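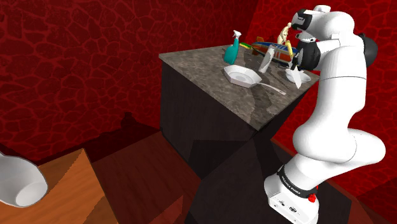 Cevarance Gazetteer support
Ticket: Loltura listed under the wrong municipality
Status: Resolved
Priority: Normal
Reported by: Roswitha Zwahlen
Assigned to: Leonardo Galli

Roswitha Zwahlen, 9:10 a.m.
The entry for Loltura gives its municipality as Navarrete. It should be Dinent. Loltura is a hamlet on the north side of the ridge and was moved to Dinent when the boundary was redrawn. The map pin is also wrong. It lands in the valley next to the sawmill, about 2 km south of the houses. The paragraph on the chapel and the one on the name are fine and should stay as they are.

Leonardo Galli, 9:45 a.m.
Thanks. I can see the wrong municipality on the public page. In the editor the field already says Dinent, so someone has corrected it before and the page didn't pick it up. I cleared the page cache and reloaded. Still Navarrete.

Leonardo Galli, 10:20 a.m.
Checked the boundary table. The page doesn't read the municipality from the editor field if the settlement has a pin. It takes the pin and looks up which boundary it falls in. The pin for Loltura is in the valley, and the valley is in Navarrete. So both problems have the same cause.

Can you send coordinates for the hamlet? The chapel or the fountain would do.

Roswitha Zwahlen, 11:05 a.m.
I've attached a text file with the chapel and the road junction. Please use the chapel. The junction is lower down and very close to the boundary.

Will this change the elevation too? The page says 100 m lower than the sign at the top of the village.

Leonardo Galli, 11:30 a.m.
Yes, elevation is filled in from the pin. Moved it to the chapel and saved. The map is now correct on the page. Municipality still shows Navarrete. Elevation not updated either.

Leonardo Galli, 1:15 p.m.
The lookup job was stuck. It had 6 entries waiting, and the first had a comma in the latitude where there should be a point. Fixed that one and restarted the job. All of them went through.

Loltura now shows Dinent, and the elevation has changed. The list of settlements on the Navarrete page no longer includes it.

Roswitha Zwahlen, 2:40 p.m.
The Loltura page looks right. It's missing from the settlement list on the Dinent page, though.

Leonardo Galli, 3:05 p.m.
That list is rebuilt overnight. I ran it by hand and Loltura is in there now, after the entry for the upper mill. Please check once more.

Roswitha Zwahlen, 3:20 p.m.
Yes, it's there. You can close this.

Leonardo Galli, 3:25 p.m.
Closed. I've opened a separate ticket for the comma problem so the editor rejects it on saving.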